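Clothing swap returns to the Wandov Hall in May

The spring clothing swap will be held in the Wandov Hall in May, with doors open from 10 in the morning until 2 in the afternoon. Last fall 103 people came through, and the coat rail was empty by noon. Adaeze Sani is running it again this year and has asked for a few changes.

Clothes should be dropped off the evening before, between 5 and 8. Bring up to 20 items per household. Everything needs to be washed and dry, with working zippers and all buttons in place. Please check the pockets. Last time we found house keys, a library card and a child's tooth in an envelope. The keys and the card went home. The tooth is still in the office.
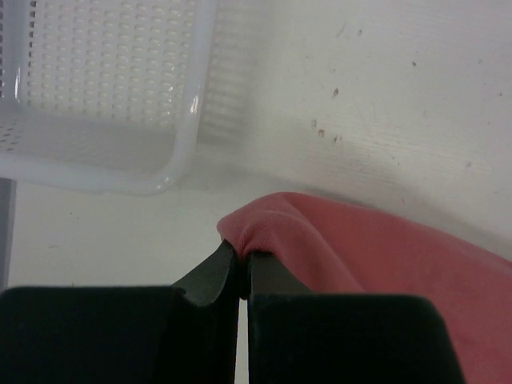 Children's clothes go on the tables by the stage, sorted by age and not by the size on the label, as those vary so much between makers. Adult clothes will hang on rails down the long wall. Shoes are welcome if the soles are sound. We cannot take underwear, pillows or duvets – the charity that collects the leftovers will not accept them.

You do not have to bring anything to take something. Tokens caused long lines last time and have been dropped. We ask only that people leave the winter coats until they have looked at what they already own.

Orsolya Győri will have her mending table near the kitchen door. She can do hems, small tears and loose buttons while you wait, and will show anyone who wants to learn how to darn a sock. Bring your own thread if the color matters. She does not do leather or curtains.

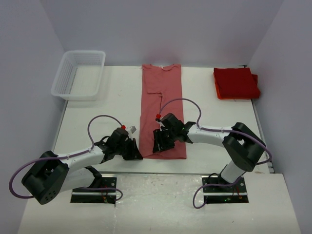

Florkumthorpe Newsletter, Issue 20, page 8

Parking behind the hall is limited to blue badge holders and people unloading. The lot on Calado Street is free until 3, and it is a short walk through the gate beside the bakery. Tea and soup will be on sale, cash only.

We still need two people to help fold and pack what is left at the end of the day. It takes over an hour and there is some lifting. Leave your name at the office or tell Adaeze when you drop off your bags.

Contact the newsletter: Wandov Hall office, Florkumthorpe | © Florkumthorpe Newsletter | Back to top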